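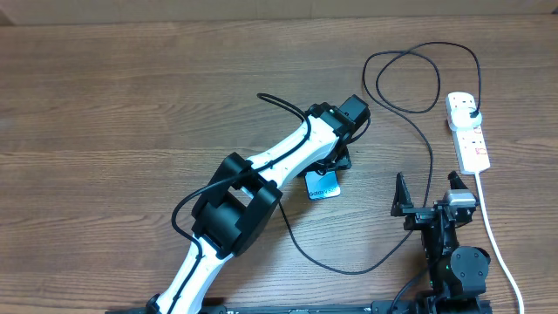 A Galaxy S box on the tabletop. Retail phone packaging is small, rigid and closely dimensioned.

The Box, the Phone and the Table Under Them

A retail phone carton is one of the more tightly specified objects in a house. Most cartons of this type have two parts, a tray and a lid, with the lid sized so that it slides down slowly under its own weight. The clearance between the two walls sets the speed. Too little and the lid has to be pulled; too much and it drops off when the box is turned over.

Hryhorii Ivanyshyn has measured such clearances for most of his working life, first at the carton maker Semeniuk and then at Everetti, where he runs the packing bench. His notebook for the past year lists 112 cartons, each opened, weighed and closed again 22 times. He logs the wall thickness at the corners, where the wrap paper overlaps and the board is stiffest, and again at the middle of the long side, where it gives.

"The corner tells you how it was made," he says. "The long side tells you how it was stored."

Storage is the larger factor at home. Board takes up moisture from the air and the long walls bow inward. A lid that moved freely in the store will bind after a summer in a closet. Ivanyshyn keeps his own cartons flat on a shelf, lids on, with nothing heavier than a paperback on top. He does not put them in the attic.

Color matters less than buyers think, at least to the structure. A light blue wrap and a black wrap over the same board behave the same way. The dark one shows edge wear sooner.

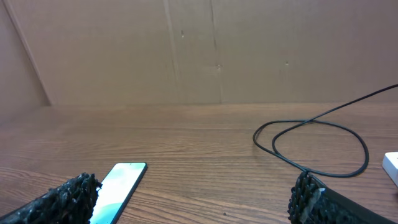

HANDLING

A phone out of its box presents a different problem. It is thin, the edges are rounded, and most of the upper face is glass. Laid flat on a table it leaves very little to get hold of. People tend to slide it to the table edge and take it from below, or press down on one long side and tip the other up. Both methods drag the back of the phone across the surface.

On wood the direction of that drag is worth some attention. Grain running left to right gives a smoother path along its length than across it, and any grit on the table tends to sit in the low lines between the raised ones. Wipe along the grain first, with a dry cloth. Ivanyshyn wipes twice and turns the cloth between passes.

A lit screen is useful for inspection, up to a point. A pale background shows dust and fingerprints as small dark marks, and a crack in the cover glass will usually break up an even gradient. Fine scratches are the exception. They show better on a screen that is off, under a lamp held low to one side.

Grip is mostly a matter of friction. Ivanyshyn's bench trials for Everetti compared smooth pads with textured ones on the same glass sample, and he found that soft nubs held at a lower squeeze than a flat pad of the same size. The test sheet, coded Plonent 5, runs to 644 lines. Hard ridges did poorly, with nearly all of the contact on a few points.

Going back in the box, the order is simple. Power off, wipe the glass, wipe the back, check the tray for crumbs of board, then lower the phone screen up. If the maker's film has been kept it goes on before the phone is picked up - not once it is in the tray, where the corners cannot be reached. Accessories go underneath in their original slots. A cable wound tighter than it was supplied will spring up and lift the tray.

The lid goes on last and should be left to fall at its own pace. Pushing it traps air, and the air comes out through the corner seams. Citen, which sells plain replacement cartons to repair shops, cuts a small thumb notch in each long side for this reason. Ivanyshyn prefers a carton without the notch, as it keeps out more dust.

He expects to finish the next group of cartons in February.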